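Filed under: Journal / Workroom / Cleaning and Storage

May 2026

The metal bin, second day
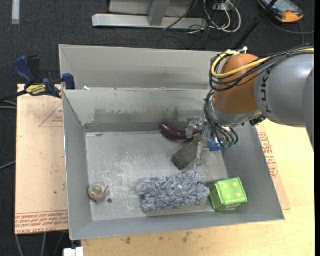
Continued with the grey sheet-metal bin. Yesterday I only wiped the outside. Today was for the inside surfaces, the sorting of what lives in it, and a decision on whether it stays in use at all.

Condition of the floor: worn, light grey, with whitish scratches. They are worst in the center and toward the left. I went over a test patch with a damp microfiber cloth and a drop of dish soap. The mottling did not change. Dried it, looked at it under the desk lamp from a low angle, still no change. I conclude it is in the surface and stop spending soap on it. The scratches can be felt with a fingernail in a few places, not in most.

Back wall: the wide dark band on the slope is scuffing. Tried three things on it in this order: damp cloth, white eraser, Womus cream cleaner. The cloth took nothing. The eraser took a little and left crumbs in the corner, which then had to be picked out. The Womus took more, but it left a brighter spot the size of a coin that now looks worse than the band did. I will not extend the bright spot to the full width. Carola Strobel would, and it would take her an afternoon. The smudge on the tall panel behind it I left alone.

The round hole in the floor near the front left is still open. It passes crumbs and grit onto the table, so the bin cannot be wiped out wet without a towel under it. I learned this again today. The tabletop is pale wood and shows a ring if water sits on it. Got the towel down in time. Gerlach lists plastic plugs in several sizes but I have no caliper here, and the tape measure is no good for an opening that small. Bring the caliper from home.

Contents. I had written on the lid of the notebook "sort by material," which does not work, as the toy eggplant and the green tin end up nowhere near anything they are used with. Changed to sort by how each item gets cleaned.

Duster head, blue-grey and white. Hand wash, lukewarm, no softener. Softener coats the strands and then they push dust along without holding it. Squeeze in a towel, do not wring, hang with the open end down. Last time I dried it flat on the radiator and one side went stiff for a week. It sheds a bit when new and again after washing, so shake it outdoors first.

Dark grey block, the rough one. Dry brushing only. It holds grit, and if it goes back in the bin with grit in it, I suspect that is where a share of the scratches comes from. It gets its own bag from now on.

Toy eggplant, dark purple. Wipe, dry, done. It is so glossy that every fingerprint shows, and a dry cloth removes them. Belongs to the play food that Zübeyde Keskin wants back in September, so it should not be stored loose with anything abrasive. Moved to the top of the list for that reason.

Green tin, the one with the yellow dots. Outside with a damp cloth, not near the lettering more than necessary. The rim is raised and collects dust on the inner side, which a cotton swab gets out. Do not soak.

The small beige and grey-green piece. I still do not know whether it is meant as a figurine or a cup. Wiped it with a barely damp swab and kept off the orange part in case the color is only on top. It goes with the eggplant until someone claims it.

A white scrap on the ledge at the back: thrown out.

The carpet was next. It is charcoal and hides everything except lint from the duster, which it displays very well. Vacuumed it with the narrow nozzle along the left side of the table, then the wide one behind. Emptied the canister before and after. Before: more than half full, from last month, my own fault.

Time for all of it was 2 hours, including 12 minutes looking for the narrow nozzle. It was in the Ulonier box with the spare filters.

Decision on the bin: it stays. The walls slope, so things slide to the middle and nothing jams in the corners, and it is heavy enough not to travel when I reach in. The plastic crate from Brosska is lighter and has a lid, but the lid has never closed properly, and a crate with straight sides is a nuisance to wipe. The crate can hold the bags and cloths.

Open items:
- caliper, then plug for the hole
- a bag for the block, cloth, with a drawstring
- felt pads under the bin, or a mat, to spare the table
- ask Zübeyde about the beige piece
- label the crate

Washed the duster head last. It is hanging over the sink now, dripping at long intervals. Will check the strands tomorrow before the cloths go in the machine.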